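We use cookies to remember your preferences. Accept / Manage settings

Speaker notes: Living With Pattern
Lutfa Sheikh, Likthorpe evening talks, 21 February 2018

Slide 1. Say hello. Wait for the chairs to stop scraping. Mention that I have hung wallpaper in 41 houses and regret the colour in only a few of them, one of which is mine.

Slide 2. Why people are scared of pattern. Most of us grew up with one terrible feature wall. Mine was brown with orange circles, and my father was so proud of it that he wallpapered the fuse box to match. Pause here. Somebody will have a worse one. Let them tell it, but keep it short.

Slide 3. Scale. Big motifs are easier to live with than small ones, whatever your aunt says. A tiny sprig repeated over four walls turns into a rash by the time you reach the door. Pass round the Rula sample book now, and ask for it back. (October's copy never came home.)

Slide 4. Grey on grey. Two tones of the same colour let you go large without the neighbours ringing to check on you. Leaves and grasses are forgiving if your seams wander.
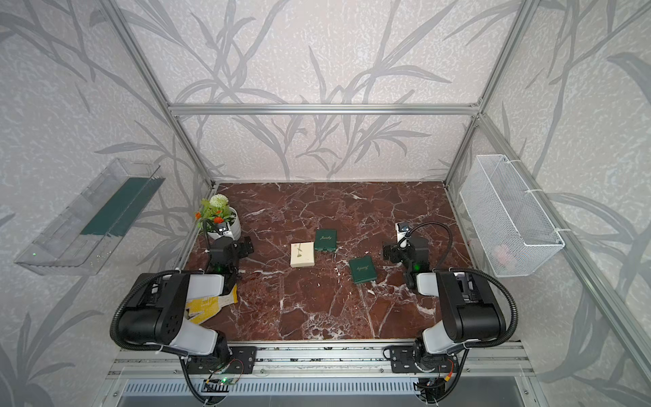
Tone on tone: dark grey grasses and leafy stems on pale grey, with reddish-brown marble.

Slide 5. Warm stone against a cool wall. Veined marble is already a pattern, so treat it as one. Hold your sample beside the bench at breakfast and again after tea, under the light you really use. Do not trust the showroom. Showrooms are lit by optimists.

Slide 6. Money. My own hallway came to $161 in paper, plus $63 for paste, a new brush and the second new brush. The Šindelář roll I wanted was $146 on its own – I visited it twice and came home.

Slide 7. Questions. Someone will ask about bathrooms. The answer is the exhaust fan. Someone will ask about renting, so have the peel-off sample in my left pocket. Finish by nine, as they need the hall.

Recent talks
Paint Names and Other Fibs
Curtains: How Long Is Too Long?
The Trouble With Skirting Boards

© Likthorpe Evening Talks | Website by Fimotix | Back to top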